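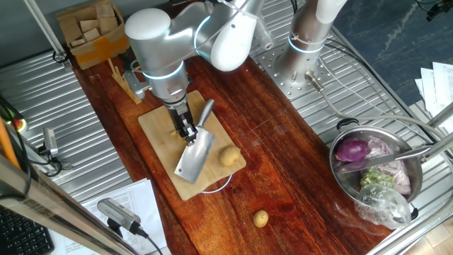

3 min read

Concetta Bianchini has me by the wrist before I've put my bag down. "You're gripping," she says. "Everyone grips. Hold it like you'd hold a kid's hand crossing the road."

I'm at Bonham, where Concetta teaches robot arms to do kitchen prep, and I've asked for a go at the controls. Big mistake! My first potato ended up on the floor.

She trained as a pastry cook and did years at a bakery called Morelli before answering an ad she thought was for a catering job. These days she spends her mornings showing a machine how to use a cleaver. Each run through a task gets recorded – she calls them demos – and the software learns from the pile. The potato job is up to 116 so far.

"People reckon you type in 'cut the potato' and off it goes," she says. "You don't. You cut the potato. Then you do it again, a bit crooked this time, with the potato somewhere else."

The crooked ones matter, apparently. Her colleague Fiorella Caputo looks after the training side, and she sends back any batch that's too tidy. "If Concetta always starts from the same spot, the arm only knows that spot," Fiorella tells me. "I want her to miss a little and fix it. I want to see the fix."

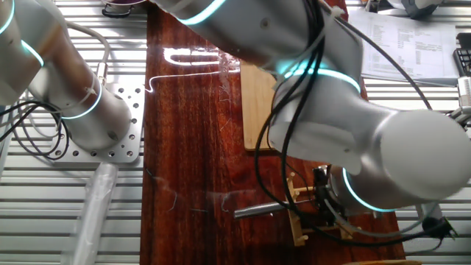 By hand or from a distance?

Both, as it happens. For slow jobs Concetta likes to take hold of the arm and push it through the motion herself, which she says is closest to how she taught apprentices. For anything with a blade she stands back and drives it by remote, using a set of handles the team nicknamed Carkus. (I asked why. I got three different answers.)

The hard part with the remote is that you can't feel anything. "With dough, my fingers tell me when to stop," she says. "On the handles I've got my eyes and that's my lot. I was hopeless until April."

I was hopeless too, for the record. My best attempt at picking up a tool took so long that Fiorella went and made a cuppa.
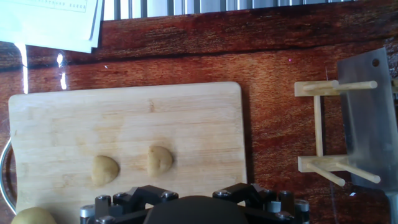

So what's next?

Dough, mostly. Concetta wants 1,000 demos of it before she'll let anyone call it a skill, and she's fussy about who records them.

"Potatoes stay potato-shaped," she says. "Dough changes its mind while you're looking at it."

Does she miss the bakery? She has a think. "I miss the smell. I don't miss the alarm."

Bonham's open day is on 5th December, and visitors can have a turn on the handles. Ask for Concetta, and loosen your grip.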